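In Praise of the Night Bus

I want to make a case for the slowest way I know of crossing a region, and I want to make it loudly, because every October the route planners publish their winter timetable and every October I open it with my stomach in a knot. The 690 is still in there. It leaves Cirndale at 10:40 in the evening and pulls into Voslow a little before dawn, and I love it more than any train I've ever ridden.

People look at me strangely when I say this. There's a perfectly good railroad! There are flights, if you're willing to get yourself out to the airport and stand in your socks. But I've been taking the night bus for most of my adult life, first because I was broke and then because I'd gotten the taste for it, and I think we talk about it all wrong. We treat it as what you do when you can't afford something better. I'd pick it over plenty of things that cost four times as much.

Start with the station. The one in Cirndale has a snack counter with a yellow sign and a row of seats that were clearly bolted down by a person with a grudge against lower backs. At ten at night it's full of students with laundry, nurses coming off shift, and a grandmother or two guarding a cake. My friend Mohsin Jatoi, who drove long-haul coaches before his knees gave out, told me he could guess where people were going by what they carried. Cake meant Esquivel. Skis meant Voslow. A single backpack and no coat meant a breakup, and he always went a little easier on the brakes for those.

Then the lights go down. I wish I could explain how good this is to a person who has only ever done it once, badly, at nineteen, next to the toilet. The engine settles into its one long note. Somebody's reading lamp stays on up front. You get 30 minutes of town, all gas stations and furniture stores, and after that the dark opens up on both sides and your phone loses its signal, and what are you going to do about it? You can't answer anything. You can't buy anything. I've had some of the best thinking hours of my life between Cirndale and the Zidow turnoff with my forehead on a cold window.

The stop at Zidow is the heart of the whole thing for me. It comes at a quarter to two. Everyone files off in that shuffling, creased way, and there's a machine that sells soup, and the soup is terrible, and I have it every single time. I've had conversations at that soup machine I could never have had in daylight. A retired surveyor named Grigore Ghiță once spent our entire break telling me how rivers wander across their own valleys over the centuries, drawing the bends with a wet finger on the lid of a trash can. I never saw him again. I still look at rivers differently!

Now, the complaints. Yes, the seats could be better. Yes, the heating has two settings, off and bakery. The operator cut the Esquivel leg back to alternate nights last winter, and the people it hurt were exactly the ones with the least slack in their week. I'm not going to pretend the romance of a dark highway is much comfort to a hospital cleaner who has missed her connection. Loving something shouldn't stop you from asking more of it, and I'd ask for a heated waiting room and a printed timetable at every stop before I'd ask for wireless internet. 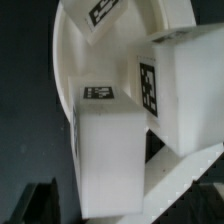

What bothers me most is how the decisions get made. The hearing on the Esquivel cut was held at eleven in the morning, in an office with no bus stop near it. Braulio Pacheco, who rides that leg to his bakery job, would have had to give up his sleep to go. He did go, as it happens, and he spoke for two minutes, and he was wonderful. But a service that runs at night ought to be discussed at an hour when its riders are awake and free. Hold the hearing at the station, at nine in the evening. Bring the cake people in on it.

And if you've never taken the trip, or took it once and swore off it, please try again this winter. Sit on the left side going out, a third of the way back, well away from the rear wheels. Bring a scarf you can fold into a pillow, a sandwich that doesn't smell, and socks thicker than you think you need. Skip the movie. Watch for the grain elevators after Zidow, lit up pale on one side, and then for the long hill down into Voslow, where on a clear morning the whole valley is blue and the bakery vans are the only things moving. I've seen it more times than I can remember and I still wake up for it.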